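### 3. Recording examples in the simulated room

Each example is one attempt at one task, driven by you from the desk, start to finish. Plornis learns from whatever you give it, including your bad habits, so have your coffee first.

1. Start the Plornis recorder and pick a room. New operators get the narrow one with the dark blue walls. Liv Nygård chose the colours and won't be taking questions.
2. Type the task sentence in plain words. "Pick up the red object" is fine. "Do the thing again" has been tried, and is now in the training set for good.
3. Hold both hand controllers level and press **Align**. Wait 3 seconds. The arms will come forward to meet your hands.
4. Press **Record**, then move. Slow is good, but stopping dead to think teaches the robot to stop dead and look thoughtful.
5. When the task is done, open both grippers, draw the arms back and press **Stop**.
6. Mark the attempt *Good*, *Poor* or *Bin*. Be stern with yourself.

> **Note:** The head view rolls with the body. A tilted floor is normal and doesn't need reporting. Ebbe Strömberg has had the reports already.

> **Caution:** Don't press **Align** while a gripper is touching a box, wall or door. Nothing will break – it's a simulation – but the physics will settle the argument by flinging something down the corridor, and the attempt is lost.

Record 20 attempts, take a break, then record another 20. After 40 in one sitting the quality drops and operators start talking to the grippers.

**If the view freezes:** press **Stop**, mark the attempt *Bin* and reload the room. Don't carry on blind, however well you think you know the way.

**If the counter sticks at 2450:** the Waltgate disk is full. Move the finished attempts to Ingate before recording any more. A proper fix is promised for December. The year wasn't given.

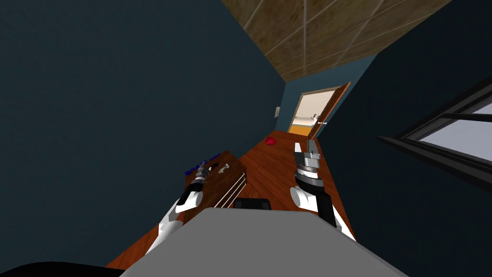 *Fig. 3. Head view in the narrow room, left gripper over the box, right gripper empty.*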